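April 11, 2024
Corey Rewi
3 min read

Back on the squeaky wheel cover problem, or really the squeaky adhesive problem, because I'm now pretty sure the plastic is fine and it's my cleaning that stinks. Yavuz left me a fresh tub of Stasinix and I mixed it the way the old sheet says, then let the test strips sit for 16 hours. Two peeled off like stickers. Tayla's batch from the other bench held great, same tub, same strips! So it has to be the prep, and I'm a little embarrassed.

Noeline thinks I'm wiping with the wrong cloth (she may be right, mine came out of the rag bin). Metal strips next, same wipe, to see if they peel too.

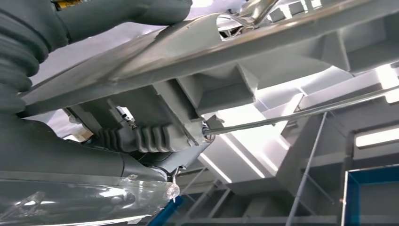 Metal beam from underneath, a few scratches and smudges.

Tried 36 grit on one set and went up to 4000 on another just to see the two ends. The coarse one grabs better but looks awful – Alby says looks don't matter on the inside, and he's the one who has to sell it to Rutherford, so fine.

Still bugging me: the Jondar primer smells different from the one we had last July. Could be old stock. I've written to Sundthorpe to ask when it was packed, no answer yet. 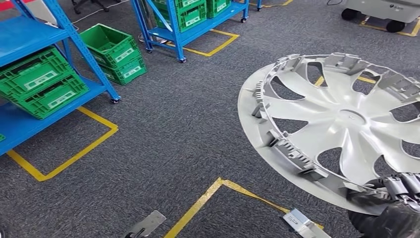
Wheel cover, inner face, clips around the rim.

For tomorrow: new cloths, new gloves, and write the time on every strip before I put it down – I lost track again today. Tayla, if you read this, please don't move the strips by the sink. They're ugly but I need them.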